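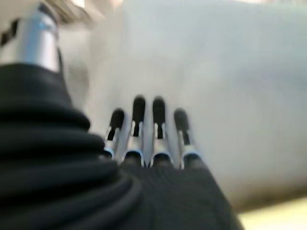 Print this page | E-mail this page

Search products... Go

Evutier Flat Sheet, 100% Cotton Percale

Back in stock Thursday. All sizes except twin XL, that one is coming in February.

Plain white percale flat sheet from the Hapeta mill. Crisp, not shiny. If you want the slippery hotel kind look at the Pradomach sateen instead. Gets softer after a few washes but stays on the cool side, good for hot sleepers.

Wide hem at the top, narrow hem at the bottom, so you can tell which end is which in the dark. No elastic, no printed pattern, no scratchy side tag -- the size is woven into a corner loop. 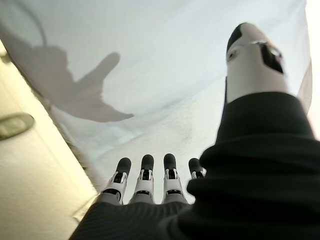

White sheet held up to the light.

Care: warm wash, tumble low, take it out a bit damp if you plan to iron. Skip fabric softener, it coats the cotton and you loose the crispness. Bleach is OK once in a while, not every wash. First wash on its own please, there is some lint.

Shrinkage is up to 6 percent in length. We cut long to allow for it so the size on the pack is the size AFTER washing. Don't send it back because it measures big out of the bag.

Sizes: full, queen, king, California king. Sold single. Pillowcases seperate, see list at the end. 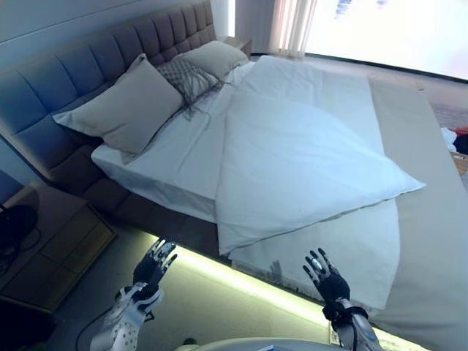
Which size to order is the question we get most. Go by mattress depth first, then width. Up to 12 inches deep, buy your normal size. Deeper than that, or with a topper, go up one. Upholstered bases need a bit more thought -- with a padded one that wraps the mattress, like the dark gray one here, you are tucking down into a tight gap, and a sheet that's too big bunches up in there. Tuck the foot end first, then the sides. Leave the fringed cushion off till last or the loose strands get caught under the fold.

Shipping: orders in by 2 p.m. go out same day. Returns 100 days, unwashed, in the bag. Faulty hems or pulled threads we replace washed or not, just send a picture.

Hotels and rentals: case price from 6 sheets, mixed sizes fine. Ask for Noman Butt on the trade desk, ext. 1180. Have your tax number ready.

Print this page | E-mail this page

Related items
Evutier Pillowcase Pair, White
Evutier Fitted Sheet, Deep Pocket
Pradomach Sateen Flat Sheet
Flindley Wool Topper
Flindley Mattress Protector, Quilted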